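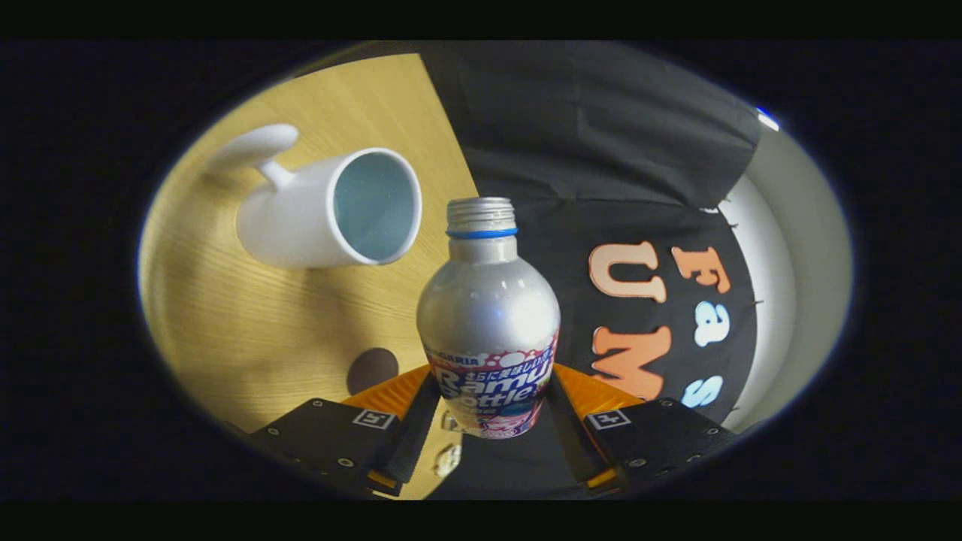 Ramune bottle held between the fingers of the hand-held gripper.

This post sets out the findings of my review into the slip fault that affected our hand-held grippers through July. Several readers who use the same finger design have written to ask for the details, and I undertook to publish them once the review was closed.

The fault was first recorded at 10 in the morning during a routine session at the Lellum workshop. An operator lifted an aluminium drink bottle, turned it to pour, and the bottle rotated between the pads and dropped onto the bench. No one was hurt. The operator's first view was that the grip had been too light, and the session carried on. In hindsight it should have been stopped at that point, and I accept responsibility for the fact that our written procedure did not require it.

By the end of the collection period we had 2855 recorded lifts, of which 143 had been marked by operators as a slip or a drop. That rate was well above anything we had seen from the same tool in autumn. Soft items such as cloth and sponges were hardly affected. The trouble was concentrated in smooth, rounded objects, and metal bottles were the worst of them.

Three possible causes were considered. The first was wear in the ridged pads. The second was movement of the finger plates on their screws. The third was operator technique, which had been the favoured explanation in the workshop and which I had been inclined to believe myself.

Technique was ruled out quickly. Gerardo Sebastian repeated the lifts with two tools, one from the affected group and one that had been sitting in storage at Pralau, and used the same hand, the same bottle and the same bench for both. The stored tool held. The affected tool let the bottle turn in his hand well before the pouring angle was reached.

The pads were then exchanged between the two tools. This made a small improvement but did not remove the fault, which was a disappointment to everyone who had hoped to order a box of pads and be done with it.

The cause proved to be in the finger plates. The screws on the affected tool had backed out by a fraction of a turn. It was too little to see and too little to feel when the trigger was squeezed with nothing in the grip. Under load, however, one plate tilted outward, and its pad met the bottle along an edge instead of across its full face. A cloth will tolerate that. A hard, curved surface will not.

There was a second consequence that took longer to find. The square markers are fixed to the fingers, and the software, which we call Sidia, uses their positions to work out how far the grip is open. When a plate tilted, its marker tilted with it, and Sidia reported a slightly wider opening than the true one. Some recordings made in that period are therefore wrong even where the object was held without incident. I regard this as the more serious half of the matter. A dropped bottle is obvious to the person holding the tool, and a poor measurement is not.

The following changes have been made.

Finger screws are now fitted with thread-locking compound and checked with a torque driver every 200 lifts. The check is written in the log and initialled.

Each session opens with a test lift of a smooth metal bottle, turned to the pouring angle and held there. If it rotates, the tool is withdrawn.

Any drop, whatever the operator believes the reason to be, stops the session until the fingers have been inspected.

Full glass bottles and open containers of hot liquid may not be used with any tool that has missed a check.

The recordings from the affected period have been withdrawn from the shared folder while they are reviewed. Those who have already copied them are asked not to use the opening-width values. The video itself is unaffected and may be kept.

One question remains open. The tools at Najjar have the same plates and the same screws, have done comparable work, and show no loosening at all. They were assembled by a different person and it may be that the screws were simply done up tighter at the start, but the assembly notes do not record it. I have asked for one of those tools to be sent across for measurement and will add the result to this post when I have it.

Comments are open below for anyone who has seen similar behaviour. Please include the age of the pads and whether thread-locking compound was used at assembly.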